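Bus rant, sorry

Missed the 522 again. Wednesday, raining, obviously. It went past the end of Wosell Road four minutes early with its lights off inside and I did the run, the wave, the lot. Nothing.

So – the new timetable. They've cut it from every 30 minutes to every 70. Who plans their day round 70 minutes? You can't even remember it. On the hour, then ten past, then twenty past, I've had to write it on my hand like a schoolkid. And the last one back from Drernberg goes at ten to seven so that's any evening class out, and the cinema, and my sister.

Went to the drop-in thing at the library to complain. Queue out the door. Got a leaflet and a biro that dosen't work. Form is four pages long, wants to know my "journey purpose". Getting home??

Tried cycling it last week. Fine going, horrible coming back, that hill past the garden centre is no joke and the lorries come so close. 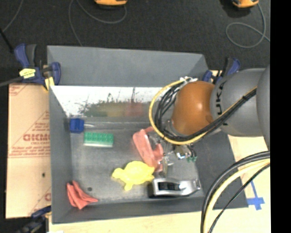 Quyên Lã reckons the early ones are worth reporting every single time, with the stop name and the minute, as they have to log those seperately from general moaning. Right then. Starting a list on the fridge. First entry, 7.41, Wosell Road, should have been 7.45.

Anyway got to go, next one's in nine minutes and I'm not in my shoes.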